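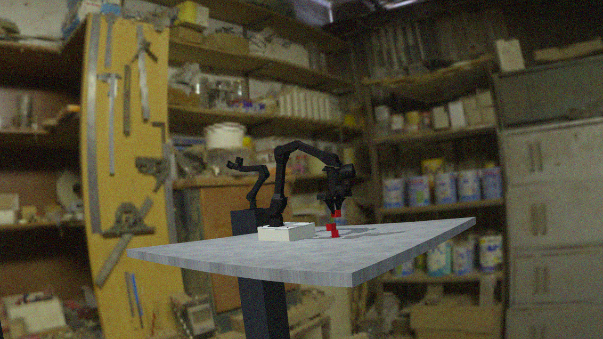
Fig. 4 – Plateau carré sur pied central, finition gris clair chiné.

4. Montage et entretien du plateau Landero

Valable pour le pied simple uniquement. Pied double : voir section 5.

Avant de commencer
Prévoir 2 personnes, le plateau est lourd. Clé de 13, niveau à bulle, chiffon microfibre, carton d'emballage à plat par terre. Garder le sachet de vis fermé jusqu'à l'étape 3 (les rondelles se perdent).

Montage

1. Poser le plateau face décor contre le carton. Vérifier les coins. Un éclat = on arrête et on appelle, ne pas monter.

2. Présenter la platine du pied sur les inserts. Elle n'a qu'un sens, repère « N » côté étiquette.

3. Visser à la main, en croix. Ne pas serrer.

4. Contrôler que la platine plaque partout. Si jour visible, dévisser et recomencer.

5. Serrer à la clé, toujours en croix. Pas de visseuse.

6. Retourner l'ensemble à deux. Tenir par le pied et le bord du plateau, jamais par les coins.

7. Niveau sur les deux diagonales. Réglage par les vérins sous le pied, un quart de tour à la fois.

Attention – ne pas traîner la table une fois montée. Les vérins plient.

Première mise en service
Laisser la table 3 jours dans la pièce avant protection. Chauffage au sol : le baisser pendant ce temps.
Passer ensuite le protecteur Trusau, flacon de 500 ml, une couche fine au chiffon. Attendre 20 minutes, essuyer l'excédent, deuxième couche le lendemain. Pas de pinceau, ça laisse des traces.

Note : les nuances du plateau varient d'une pièce à l'autre. Normal, pas de reprise pour ce motif.

Entretien courant
– Eau tiède, savon neutre. Sécher tout de suite.
– Vinaigre, citron, javel, anticalcaire : non.
– Café, vin, huile : éponger sans frotter. Si la tache reste, pâte Demchenko, laisser poser une nuit sous film.
– Resserrer la platine une fois par an, en septembre par exemple.

Le plateau bouge ?
Légère oscillation : vérins. Jeu net au centre : platine, reprendre à l'étape 5. Si le jeu revient après serrage, insert abimé, ne plus utiliser la table.

Pièces et SAV
Vérins, rondelles et sachet de vis : service pièces Nerkus, demander Siham El Fassi. Indiquer le numéro sous le plateau, pas celui du carton. Garantie : Tín Mai, même adresse, joindre deux photos du défaut et la facture. Fermé le dimanche.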